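Clallow lunch club moves to Fridays, and what to know about the shared kitchen

June 1, 2026
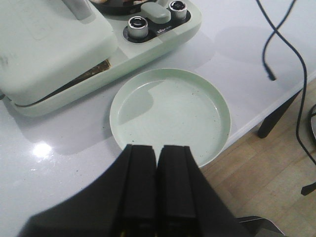
From this month the Clallow lunch club will meet on Fridays instead of midweek. The change was agreed at the spring meeting after the Fomcombe bus was cut back to one morning run, which left a lot of our regulars with a long wait at the stop. The Friday bus gets in at a quarter past eleven and goes back at two, so people coming from that side of the valley can eat without watching the clock.

Lunch is served at noon. The doors open at eleven for coffee. The price stays at $8 for a main course, bread and a dessert, and children under five eat free. If you pay by the month, your card will carry over and you do not need to do anything.

We served 121 lunches in the last full month, which is more than we have done since the club started in the old library annex. The busiest day was the one with the chicken pie. Mared Maddocks has been asked for the recipe so many times that she has written it out, and copies are on the shelf by the coat hooks. She uses thigh meat and makes the gravy the day before. The crust is a plain shortcrust with an egg wash, and she says to leave it in the oven five minutes longer than you think it needs.

The June menus are set except for the last week. The first Friday is baked ham with new potatoes and peas. After that comes a vegetable lasagna with green salad, then fish cakes with coleslaw. Dessert will be fruit and custard for as long as the rhubarb holds out, then whatever berries the farm stand has. If you cannot eat something, please call by the day before. We can always do a cheese salad or a baked potato at short notice, but a gluten-free meal has to be made first thing, before the flour comes out.

A few words on the plates. When the club began we used paper, and it was costing us more than the vegetables did. Last fall we bought a mixed lot of secondhand dinnerware from Correia, the restaurant on Bridge Road, when they changed theirs over. There were 200 pieces in it, and the price was $100 for everything, including the racks. Very little of it matches. We have had a few breakages, mostly soup bowls, and we could use more of those if you are clearing out a cupboard. Please bring bowls that can go through a commercial dishwasher. Anything with a metal rim will have to go home with you again.

The dishwasher itself has been repaired. The trouble was a worn door seal, and the repair was covered under the service contract with Gindard. It runs a short cycle, so there is no need to wash anything by hand first. Scrape the plates into the green bin and rack them facing the same way. The detergent is fed in automatically. Adding dish soap makes it foam, and the foam comes out under the door and across the floor, as happened in April.

Other groups use the kitchen during the week, and Tegwen Morgan now keeps the booking calendar for all of them. It hangs inside the pantry door, and there is a copy at the front desk. If you want the kitchen for a family party or a bake sale, write it in pencil and then let her know – she will ink it in once the key deposit is paid. Evening bookings end at nine thirty. The refrigerator on the left belongs to the lunch club and the one on the right is for everybody else. Food left in the right-hand one gets thrown out on Thursday afternoon so that the shelves can be wiped down before we start cooking.

We are short of help on the early shift, which runs from nine to eleven thirty. The work is peeling, laying tables and filling water jugs. You get your lunch, and rides can be arranged from Fomcombe for anyone who needs one. The late shift is full for now, though Mared would like two or three names to call when somebody is sick. Anyone who handles food has to take the county's online course, which takes an evening. The club pays the fee.

There will be no lunch on the Friday of the Clallow fair, as the parking lot is given over to the livestock trailers. Meals can be delivered that day to people who are usually brought in by car. The sign-up sheet is at the coffee table, and it closes a week ahead.

One umbrella, a pair of reading glasses in a brown case and a child's raincoat have been left behind since Easter. All three are in the box under the front desk.

To book a lunch or change a standing order, call the front desk on any weekday morning, or leave a note in the club mailbox by the side entrance.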